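3. Household water use and the dishwashing question

3.1 Why dishes

Most work on home water use goes straight to showers and toilets. Fair enough, they are the big ones. But in the Clevham interviews people kept bringing up dishes, often before we asked. Who washes, when, tap running or not. So dishes got their own section. Rack, sink and counter are where most of it gets decided (Figure 3).

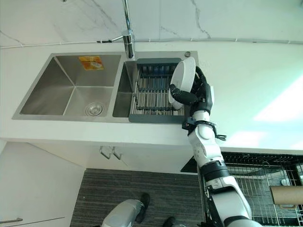
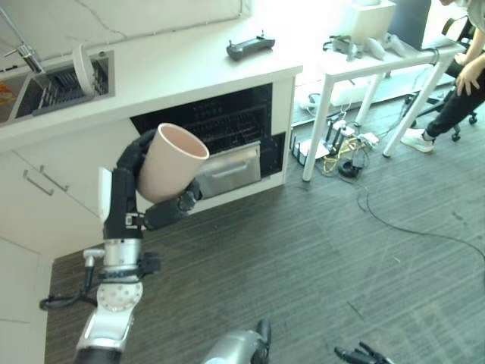 Figure 3. Kitchen dishes. First: a white plate on edge in a gray drying rack, double sink. Second: a pale pink cup, white counter behind.

We took the two towns in turn, Clevham first and then Bronbridge. Clevham is older, mostly rented, water included in the rent for a good share of homes. Bronbridge is newer and everyone is on a meter. Samuel and Minhas did the Clevham interviews, Fu did Bronbridge with help from Kong. 180 homes in all, 95 of them in Clevham. Each home kept a paper diary for one week in October and had a flow logger on the kitchen cold line. Hot line was not logged. This is a real gap and we come back to it in 3.4.

3.2 Diaries against loggers

Diaries and loggers do not agree. People write down the wash after dinner and forget the rest — the rinse of a glass at noon, the pan left to soak then emptied and filled again. We call these small draws. In the logger data a small draw is any run of the tap under 29 seconds with no other run close to it. The cutoff came from looking at the Pleladwood pilot and picking the point where the two humps in the chart seperate. A different cutoff moves the totals a little but does not change which town comes out higher.

Small draws were nearly absent from the diaries. Asked about this afterward, people were not hiding anything. They did not think of it as washing up. One Clevham respondent said, "That's just using the sink." Several said much the same in other words. We think the diary form is partly to blame: it had a box for "dishes washed" and no box for anything smaller. Chuang's form, which we saw too late, has an open line for each hour and probably does better.

3.3 Bowl, basin, running tap

Three habits in the interviews. Filling a bowl or one side of the sink and washing in it. Running tap the whole time. And a mix, where plates go through a full basin but cups and glasses are done under the tap. The mix was the most common in both towns and also the hardest to code, because the same person would do it differently on different nights. Afonso Vilela coded all of it, then Kong recoded a part blind. Where they split we went back to the notes.

Sink type matters more than we expected. Homes with a double sink tended to say they wash on one side and rinse or drain on the other, and in those homes the tap gets turned off between steps. With a single sink there is nowhere to put the soapy things so the rinse starts right away and keeps going. Renters did not choose their sink. This makes it hard to read the Clevham numbers as a matter of attitude, which is how the earlier town report read them.

Drying racks came up too. A rack that drains into the sink frees the counter, and people with little counter space wash more often in smaller loads. More loads means more warm-up water run off before the wash starts. We can see the warm-up in only a few logs, where the respondent told us they run the cold first out of habit, so treat this as a hint and not a result.

3.4 What we can't say

No hot line data, as noted. Over 485 tap runs had to be dropped because the logger clock had drifted and we could not match them to a diary day. They came mostly from Bronbridge. We reran the comparisons with the dropped runs put back on their nearest day and the pattern held, but the Bronbridge evening figures should be read loosely.

Also one week is one week. Several homes had guests, one had a broken dishwasher and washed by hand the whole time. We left them in. Taking out every odd week would leave very few weeks, odd weeks are normal in peoples homes.

Dishwasher homes are treated apart in Section 4. They still had small draws, plenty of them, mostly pre-rinsing.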